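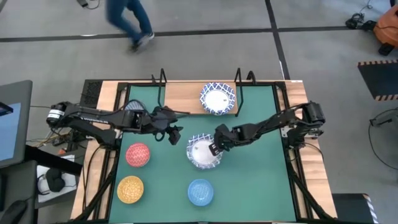
Home | Diary | Garden | Recipes | Contact

Oct 14, 2021
Posted by Şengül Çınar

So the garden bench saga goes on. I rang Drindeck again this morning about the slatted one I ordered in September, and a very polite lad told me it was still with the carrier. Which carrier? He didn't know. I had a piece of toast and felt cross.

I did go and sit on the Ullska one at Prestton while I was out (lovely wide arms, room for a mug!) but it's 900 pounds and the cushions are extra – 100 each, and you'd want 3. For that money I'd expect it to mow the lawn.

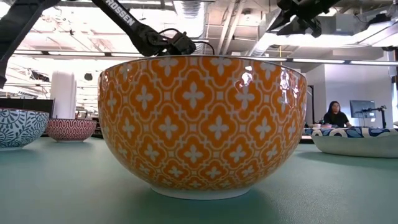

Orange bowl, white cross or flower motifs.

Came home and measured the patio again. If the bench ever turns up it can go along the back wall, with the little table at the left end where it gets the last of the sun. The old chairs will have to go in the shed, and the shed is full, so that's tomorrow sorted. I've oiled the one with the wobbly leg anyway, don't ask me why, I just had the tin open.

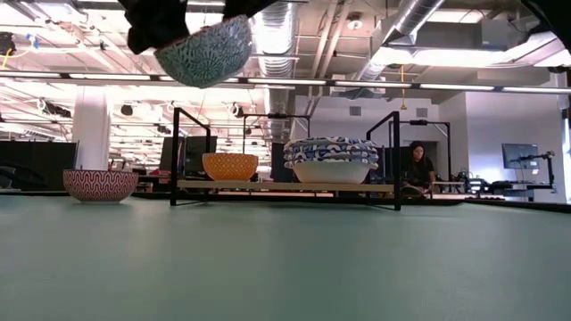

Blue and white one upside down, red and white one on the left.

Must order a cover before the frosts. Demirtaş do a green one with proper ties – the last one I had blew into next door's pear tree. Rain by teatime, washing still out.

3 comments | Share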